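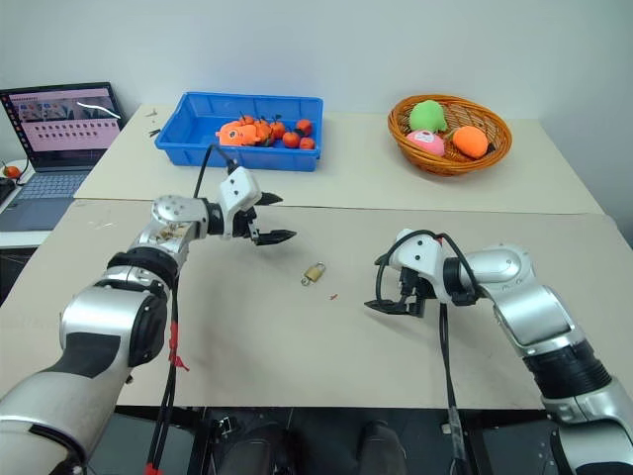
Padlock on the front table, both arms open. Back table has the blue tray and the basket.

1/ A few people asked what the arms have changed at work, so a thread. I do returns and repacking at Hadholm. I've been there long enough to remember when the whole job was a bench, a bin and a tape gun.

2/ We've got one pair of arms so far. The floor calls the pair Jerker. I don't know who started it but it's on the roster now, so it's official.

3/ Returns are a bad fit for machines, or that was the line we were given for years. Everything comes back in a different state. A padlock, a plush toy, half a set of something. A person looks at it and knows which tray. The arms have to be shown, over and over.

4/ Showing them is now a paid job. Thaís Teixeira moved off the packing line in February to do it. She runs the same pickup 40 times, changes the angle of the item a bit, and runs it again. Small metal things are the slowest. Soft toys go better.

5/ She went up one pay grade. It took two meetings and a letter. The first offer was the same rate with a new title, and she said no. Good on her.

6/ What changed for the rest of us: less bending, more watching. My wrists are better than they were last winter. My eyes are worse by the end of a shift. You're looking at a screen and then at the table and then back at the screen.

7/ Breaks changed too. We used to stop when the bin was empty. Now there's a set time and the arms get parked whether the bin is empty or not. I prefer it. Some of the older hands don't -- they liked finishing a bin before they sat down.

8/ Numbers, for those who like them. Last month our section put through 1,261 small items. Jerker did 68 of those start to finish with no one stepping in. The rest were us. So when someone tells you the jobs are gone, ask them for the count.

9/ That said, two casual spots weren't filled again after the summer. Management says it was the budget. Maybe so. We've asked for it in writing and we're still waiting.

10/ Jucélia Guimarães is our delegate and she's been fair about it. Her list is short: training in paid hours, no individual speed scores taken off the system, and a person on shift who can stop the arms without asking anyone. We have the first and the third.

11/ The second one is the fight. The software logs every pickup, and it logs who was signed in at the time. Skastar, who supply it, told us the names can be switched off. They haven't been switched off yet.

12/ Someone asked if it's dangerous. I've had more injuries from pallets. You keep your hands off the table while it's live and you learn where the elbows go. The stop button gets tested at the start of every shift and the tester signs for it.

13/ Someone else asked if it's boring. Yes, at times. So was tape.

14/ The Hyun site across the road is getting almost 200 of the same arms, from what their drivers tell us at the coffee truck. No idea if that's right. If you work there, my messages are open and I won't use your name.

15/ Next meeting is Thursday in the lunch room, straight after day shift. Labour hire workers are welcome -- you don't have to be a member to sit in. Jucélia will bring the draft wording on the speed scores, and Thaís has agreed to answer questions about the training role.

We use cookies to improve your experience on this site. Accept all | Manage preferences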